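Nanimon Interior Finishes Log

README for version 2

The Nanimon Interior Finishes Log is a table of painting and floor work done in rented homes in Kestham. It holds 700 jobs across 213 homes. Each row is one job in one room: what was on the surface before, what was put on it, and what the painter or floor fitter wrote down afterward. It was put together for people who plan maintenance budgets and for anyone who wants to know how long ordinary wall paint lasts in a bathroom compared with a bedroom.

Contents of the package

jobs.csv – the main table, one row per job
homes.csv – one row per home, with building type and decade built
colors.csv – the list of color names and the groups they were sorted into
notes.txt – free-text remarks from the job sheets, keyed by job_id
CHANGES.txt – differences between versions

All files are UTF-8 with Unix line endings. The CSV files use commas, and fields with commas inside them are quoted. Empty means unknown. We did not use codes such as -1 or NA.

Columns in jobs.csv

job_id – unique, never reused
home_id – matches homes.csv
room – bathroom, kitchen, bedroom, living, hall, other
surface – wall, ceiling, trim, floor
old_finish – as found
new_finish – as applied
color_group – see colors.csv
coats – whole number, empty for floors
reason – wear, damp, damage, new tenant, other

That makes 9 columns. Version 1 also had a cost column. It mixed prices with and without labor, and the sheets did not say which was which, so it was dropped.

Where the records come from

The rows were typed in from paper job sheets kept by two contractors. Grajales did the wall and ceiling work and Gurnier did the floors. The sheets were not written with a data set in mind. Some have a full paragraph, some have one word. A sheet that covered several rooms was split into several rows, and the remark was copied to each of them in notes.txt. If you count words in the remarks, remove the repeats first.

Room names were cleaned up by hand. "Bath," "WC," "shower rm" and "washroom" all became bathroom. A kitchen with a dining table in it stayed a kitchen. Utility rooms, closets and porches went into other.

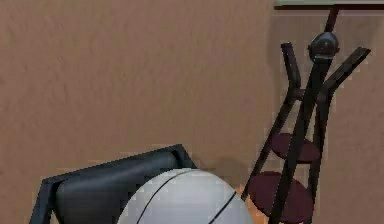 Color was the hardest field to make consistent. The two firms used trade names, shortened trade names, and plain words, sometimes for the same can of paint. We sorted everything into broad groups and kept the original wording in colors.csv. A warm tan-brown wall with a mottled, plaster-like grain goes under brown, even though patches of it look darker than the rest, as they do toward the upper left. The group describes the wall as a whole. Where the sheet gave one color for the wall and a second for a strip or border, only the main color was kept, and the second is in the notes.

Texture has no column of its own. Smooth, sponged, troweled and sanded finishes all appear in new_finish, usually as the last word. Searching for that word works well enough for most purposes, but spelling varies, and "troweled" has both one l and two.

Floors

Floor rows are fewer than wall rows and the wording is more regular. Gurnier used a printed list with check boxes for most of the period, so old_finish and new_finish take a small set of values: carpet, sheet, tile, plank, parquet, bare. Sheets from before the printed list were matched to it. Anything that could not be matched was left empty.

Parquet and plank are separate values. The sheets treat a floor as parquet when the pieces are laid in a pattern and as plank when they all run the same way. Refinishing an old parquet floor is entered as parquet in both columns, and the reason is nearly always wear.

Pattern names such as herringbone or basket weave were not on the printed list. Fitters sometimes added them in the margin, and those remarks are in notes.txt.

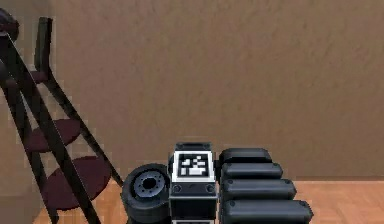
Suggested uses

Comparing how often rooms of different types are repainted
Looking at which reasons go with which surfaces
Practice material for cleaning messy text fields
Rough planning of repaint cycles for small rented homes

Uses we advise against

Do not use the table to compare the two contractors. They did different kinds of work. Do not use it to estimate damp problems across the whole town either. The homes are the ones whose owners hired these firms, and owners who did their own painting are missing completely. There are no new buildings in homes.csv, so nothing can be said about them.

Bathrooms

Bathroom rows need a little care. Damp is entered as the reason far more freely than in other rooms, and reading the remarks shows that it covers everything from a stained ceiling to flaking paint behind a pipe. If you need a narrower meaning, go by the remarks and ignore the reason field.

Work around fixtures was also recorded unevenly. Some painters noted that a toilet tank was taken off to reach the wall behind it, others did the same job and wrote nothing. Wood floors in bathrooms appear in both old_finish and new_finish, and those rows are correct. We went back to the paper for each of them after an early reader thought they were typing errors. 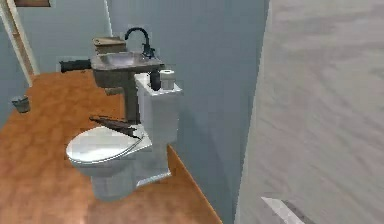 Rendered view: bathroom with wood floor, toilet with lid closed, paper roll on the tank.

Known problems

A few jobs have the same home, room and surface and were done close together. Some are second visits and some may be duplicates. They are all kept.

The decade built in homes.csv came from the owners and was not checked against any other source.

Coats is sometimes the number ordered and sometimes the number applied. The sheets do not tell them apart – treat it as a loose guide.

Ceilings painted along with the walls were often left off the sheet, so ceiling jobs are undercounted.

Privacy

Addresses, owner names and tenant names were removed before typing. The home_id values were assigned in shuffled order and carry no meaning. Phone numbers and first names found in the remarks were replaced with a blank pair of brackets. If you come across one we missed, open an issue that gives the job_id and leave the text itself out.

Updates

Corrections are collected through the year and released together, normally in August. Row order may change between releases, so join on job_id.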